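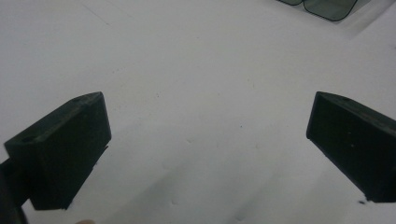
Chapter 2
Small Parts and Where They Go

Every workroom collects small things. Screws, washers, beads, fuses, spare keys and pen refills arrive in paper bags and end up at the bottom of a drawer. This chapter deals with sorting them into divided boxes. Chapter 1 covered large items on open shelves, and some of the same rules return, but small parts bring problems of their own. They roll, they look alike, and they are easy to put back in the wrong place.

By the end of the chapter you should be able to choose a box for a given set of parts, lay out a surface for sorting, fill the compartments in a sensible order and write a label that another person can use.

2.1 The sorting surface

Begin with the surface. A plain, pale board laid on a table is enough for most work. Dark parts show up against it, and the board can be lifted and tipped to collect whatever is left at the end. Leave space on both sides of the box so that each hand can reach it without crossing the other.

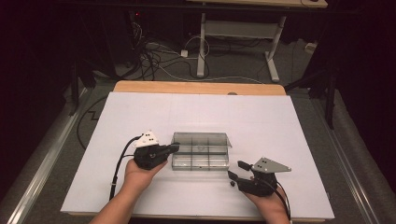

A box with a hinged lid and fixed inner walls suits parts that are used often. The lid stays attached, so it cannot be set down and lost, and clear or tinted plastic lets you check the contents before opening. Open the box flat on the board, well away from the table edge. Before closing it, look along the tops of the walls. A single screw lying across a wall will hold the lid up, and parts can then slip from one compartment to the next when the box is carried.

2.2 How many kinds?

Harsh Thakur kept the parts room at Maurya, a repair shop for sewing machines. When he took over, the shop sorted its screws into 40 kinds, by length, thread and head. Staff spent so long deciding between neighbors that many screws went into a tin marked "later." Thakur cut the list to 15 kinds and kept the rare sizes in envelopes. The tin was empty by June.

His case raises the main question of the chapter — how fine should a sort be? Keep it in mind as you read Section 2.3, where Hjørdis Haugen describes the opposite problem in a bead store.

Terms to know: compartment, divider, coarse sort, fine sort, overflow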